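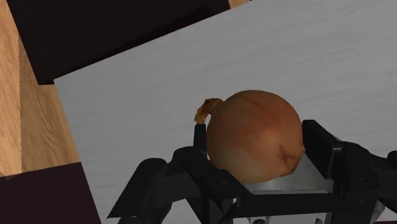
Simulação da célula: a garra segura uma cebola, com a tábua branca por trás.

Pergunta: Automação na preparação de legumes — o que muda para quem está na linha?

Publicada em 2 de novembro na categoria Trabalho e produção

Sou responsável de turno numa cozinha central que fornece refeições a escolas e lares. Temos 21 pessoas na preparação. A direção quer instalar uma célula da Drevico para pegar nas cebolas uma a uma e passá-las à máquina de corte Kragh que já temos. A imagem acima veio com a proposta.

Preparamos 600 quilos de cebola por dia e hoje são 4 pessoas nesse posto, em rotação de duas horas. A proposta diz que passa a bastar uma. Não fala em despedimentos, diz "realocação", sem indicar para onde.

Queria saber de quem já passou por isto: o que acontece às pessoas que saem do posto, que formação é precisa para quem fica e se o trabalho fica mesmo mais leve. A equipa já me fez estas perguntas e não tenho resposta.

3 respostas

Resposta 1 (aceite por quem perguntou)

Trabalho numa unidade da Pilla, também legumes, e temos duas células parecidas desde agosto do ano passado. No nosso caso ninguém foi despedido, mas dois contratos a termo não foram renovados. Convém perguntar isso diretamente, porque "realocação" não costuma incluir os contratos a termo.

Quem ficou no posto deixou de pegar na cebola e passou a vigiar, abastecer, limpar e resolver paragens. Os braços e os pulsos agradecem. Em troca, a pessoa fica sozinha mais tempo e o ritmo é marcado pela máquina. Tivemos queixas de cansaço da vista e de aborrecimento, e acabámos por manter a rotação de duas horas, com as quatro pessoas antigas a passar todas pela célula.

Quanto à formação, o fornecedor deu um dia e foi pouco. Peça pelo menos três, dentro do horário, e com toda a gente da rotação. Se só uma pessoa souber rearmar a célula, essa pessoa nunca mais tira férias descansada.

Atenção também às cebolas reais. A da imagem é redonda e lisa. As nossas vêm com calibres misturados, casca a soltar-se e algumas moles, e foi preciso pôr alguém a escolher antes da entrada. Esse trabalho não estava em proposta nenhuma — e é feito em pé.

Resposta 2

Aqui usam Lellik e para mim é só mais barulho. Antes conversava-se no posto, agora nem por isso. Vejam se há sindicato na empresa.

Resposta 3

Acrescento a parte formal. Peça a avaliação de riscos revista antes do arranque, com o posto novo descrito: quem entra na zona da garra, em que condições e quem autoriza. Fale com o serviço de segurança e saúde no trabalho, e com os representantes dos trabalhadores se os houver. Se as funções mudarem, peça que fiquem por escrito, incluindo a categoria e o subsídio, se o posto atual tiver algum.

Sobre a conta das pessoas: na nossa fábrica a célula parou 115 minutos no primeiro dia e o corte foi abastecido à mão. Se a escala já estiver feita para uma pessoa só, não há quem acuda. Nós mantivemos a escala antiga no primeiro mês.

Comentário de quem perguntou: Obrigado. Vou levar à reunião a questão dos contratos a termo e a da escolha antes da entrada, que não me tinha ocorrido.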